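Kitchen Islands in Small Apartments: Do People Use Them?
October
By Itsuki Tanabe

Our housing design course asked each student to pick one piece of a home and find out how people use it. I picked the kitchen island. My aunt had one put in during a remodel and mostly uses it for mail, and I wanted to know if that was common.

I handed out a two-page survey in the Tichý building, a rental block where most of the units were redone with an island between the kitchen and the living area. I left 66 copies at the doors and got 61 back. The return was high because the building manager let me put a drop box by the elevators. After that I visited five of the apartments and measured the kitchens.

The survey asked what the island was used for on the day before, and what it was used for in a normal week. I asked both because people tend to say what they think they do. The two answers often did not match. Many people wrote "cooking" for the normal week and then listed a laptop, groceries or homework for the day before. Eating breakfast came up in both.

Prep work was less common than I expected. The units at Tichý have a length of counter next to the sink, and people said they chopped things there because the water and the trash were close. The island has no sink in any of the units. To rinse something you have to turn around and walk back. One tenant kept a bowl of water on the island for this and said it was fine but she was tired of spilling it.

The island is also where the outlets are. Each one has a double outlet on the living room side, and in the homes I visited there were phone chargers in all of them. Toasters and kettles stayed on the wall counter. 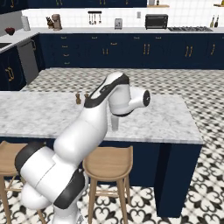

Kristýna Říha told me that I was asking the wrong question, and that an island in a rental is there to mark where the kitchen stops, so whether anyone cooks on it hardly matters. She had read a draft of my survey results and thought the answers about guests were the most useful part. I had nearly left those out.

I went back to the surveys after that. There was a space at the end for other comments, and a lot of people had written about company. Guests stand at the island. They put their drinks on it and talk to the person at the stove. Some tenants said it was the only reason they would want one again. A few said it kept guests out of the way, which I think is the same thing said differently.

The measurements were less clear. A textbook we used in class recommends a wide walkway between an island and the counter behind it, wide enough for a person to pass someone at an open oven. Two of the five kitchens I visited did not have that. In both of them the tenants had stopped opening the dishwasher all the way while someone was cooking. They did not list this as a problem on the survey. I only learned it by being there and asking.

Height was another issue. The islands are all at standing counter height, and the stools people had bought were often meant for a taller bar. One family had sawed down the legs of theirs. I did not ask about seating in the survey and should have.

There are limits to this report. All of the apartments are in one building and share nearly the same floor plan, so I can't say much about islands in general. People who disliked theirs may have been more likely to write long comments. I also did not ask how many people lived in each unit, and a person living alone has less reason to care about a narrow walkway.

If I did the project again I would use a shorter survey and make more visits. I would also include a building without islands, to see where guests stand there and where the mail goes. My guess is that a table does most of the same work. My aunt has since moved her mail to a basket by the door, and it took a week for the island to fill up with something else.

Thanks to the tenants who let me in with a tape measure, and to Kristýna for reading two drafts.

Contact: Itsuki Tanabe, Housing Design student projects | Copyright the author | Back to top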